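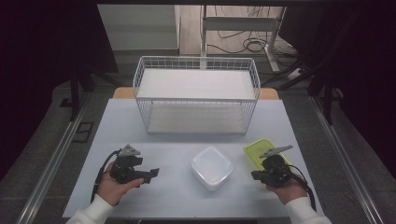

Wumadari Storage and Containers Group

README for the container notes, Bresonmont set
Last touched 20 July 2019
Kept by Ifeoma Igwe and Younes Lamrani

What this is

A collection of notes on small household containers and the order in which people put them on, in and under each other. The set has 3437 entries. Each entry is one arrangement on one table, written up as a short text record. If you came looking for furniture, you want the Dudek set, which has wardrobes and much better funding.

The things in it

Most entries draw on three kinds of object.

Basket. White wire, rectangular, open at the top, with a flat white shelf across the upper level and a white panel at the bottom. We call it a basket. Ryszard Ziółkowski calls it a rack and has filed two change requests to that effect. Both terms are accepted in the object field and both resolve to the same code, so please stop writing to us.

Tub. Small, square, white, somewhat see-through, rounded corners, walls that slope a little. It has no lid in this set. There was a lid in the May version and it caused arguments over whether a tub with its lid on was a different tub.

Tray. Yellow-green, shallow, rounded corners. Yes, it looks like a lid. It is coded as TRAY whatever you do with it, including when you put it on top of something and it behaves exactly like a lid. Zdzisław Rutkowska maintains that it is "more of a lime." The color field says yellow-green and will go on saying it.

How the entries are laid out

Plain text, one record per line, tab between fields.

entry: number, no leading zeros
surface: always table
objects: codes separated by semicolons, back of the table first
start: where each object stands before anything is moved
end: where each object stands afterward
nested: yes, no, or partly
remark: free text, frequently too free

Left and right are given from the side of the person at the table. The first 400 entries were written from the opposite side by someone who has apologized. They have been flipped. If you find one that still reads backward, send the entry number and we'll fix it in the next version.

What counts as nested

An object is nested when its base is below the rim of the other one. A tub resting on the basket's shelf is not nested, it is shelved, and goes down as "no." A tub on the bottom panel under the shelf is "yes." A tray leaning against the wire with one corner inside is "partly," a value we introduced for that one situation and which is now used for everything.

Touching is not recorded. We tried. Ksawery Sobczak spent an afternoon on whether a tray that is nearly touching a tub should be treated as a separate case, and the field was dropped by evening.

Known problems

Entries 37 and 38 are the same arrangement. They were written by different people and disagree on where the tray ended up. We have kept both as a monument.

"Tub" and "container" are used interchangeably in the remarks. The objects field is consistent, the remarks are not, and nobody is going to read through them again.

Empty and full are not separate codes. If something was in the tub, it may say so in the remark, or the remark may say "fine."

A few remarks refer to "the good basket." All the baskets have the same code. We don't know which one was the good one.

What it's good for

Looking at how people tidy a table when they have been given no reason to. Comparing the order of moves: basket first and fill it, or gather the small stuff and then notice the basket. Arguing about shelves.

It is poor material for anything to do with weight, capacity or how much a basket can take. Those were never measured. It will also tell you very little about kitchens, since there's no food in it and the table never changes.

Using and changing it

Members of the group can use the set freely. Anyone else should ask Younes first, and should say what for in more than one word. Please name the version in anything you write, or at least say whether it was before or after the lid.

Corrections go in the changes file, newest at the top. Give the entry number, the old value, the new value and your initials. Requests to rename the basket go to Ryszard, who will agree with you.

Related

The Keltadeck list uses the same codes for tubs and trays but counts the basket's shelf as an object of its own. To merge the two, drop their SHELF rows first and then recheck every "partly" by hand.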